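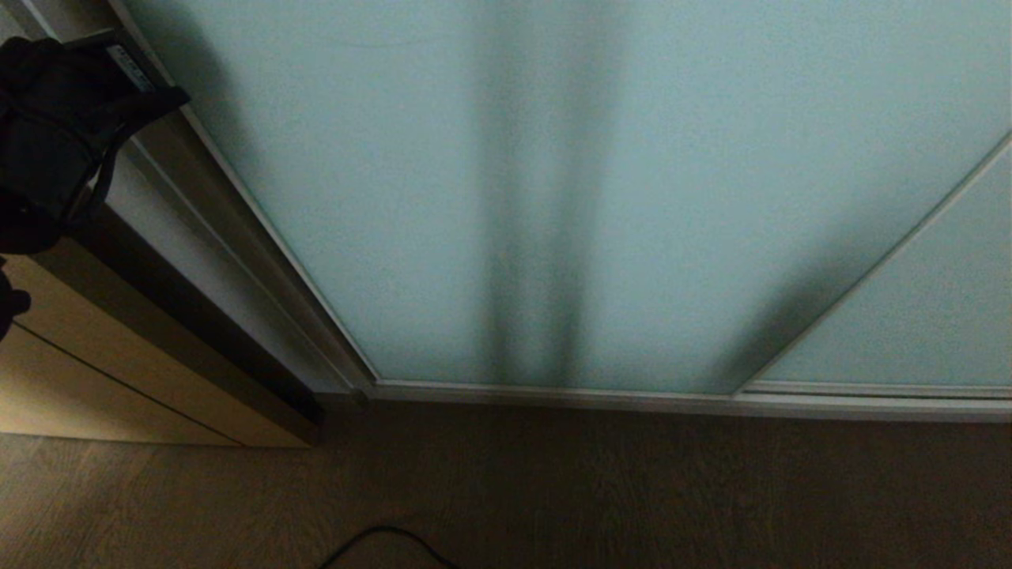 Nolgate N2 parallel gripper and Tuka wrist camera: four weeks on a light arm

Reviewed by Morven Baxter

The N2 is the second electric gripper from Nolgate and replaces the N1, which I found too slow for household work. I ran it from the start of November on a seven-axis arm in the Warkanham test flat, against the Sầm two-finger unit we already own. Both were driven from the same controller over the same bus, with the Tuka stereo camera on the wrist bracket.

Mechanics

Stroke is 92 mm with the standard fingers. That covers mugs, most bottles and the edge of a folded towel, and falls short of a large cereal box laid flat. The Sầm opens a little less and closes noticeably faster. Backlash on the N2 was low when new. After over 3,000 cycles I could feel a small amount of play in the left finger by hand, though it made no difference to any grasp I logged.

The fingertip pads are a soft rubber held by a single M3 screw. They grip well on matt plastic and card. On sliding doors with no raised handle they are poor: the pad has to be pressed against the panel and dragged, and the rubber judders at low speed. The Sầm pads are harder and slide more evenly, but need more normal force to move the same door. Neither maker supplies a hooked finger. I printed one for the N2 and it solved most of the problem.

Control

Position mode works as documented. Force mode is less good. The setting is given as a percentage of motor current, with no calibration table, so a value tuned on one unit has to be tuned again on the next. The Sầm reports newtons directly. Status messages arrive at 200 Hz on both – the N2 dropped a few when the camera shared the hub, and none once it had its own port.

The release command has a fixed 11 ms delay which cannot be changed in the current firmware. For pick and place this is of no interest. For handing an object to a person it has to be allowed for.

Camera

Colour is accurate and exposure settles quickly. Depth is sound on wood-effect surfaces and painted walls and fails on frosted glass, where it returned either holes or a plane set well behind the panel. Soft shadows on the glass made matters worse, as the matcher sometimes locked on to them. I ended up fitting the door plane from the metal frame and bottom rail and discarding everything between. Thin dark cables on the floor were picked up in colour but were mostly missing from depth, so anyone using the Tuka for floor clearance should add a second check.

The lead supplied is too short for an arm of this reach.

Verdict

The N2 is a sound general gripper with a useful stroke and a weak force interface. For fragile items I would still fit the Sầm. The Tuka is worth having if the work does not depend on depth through or across glass.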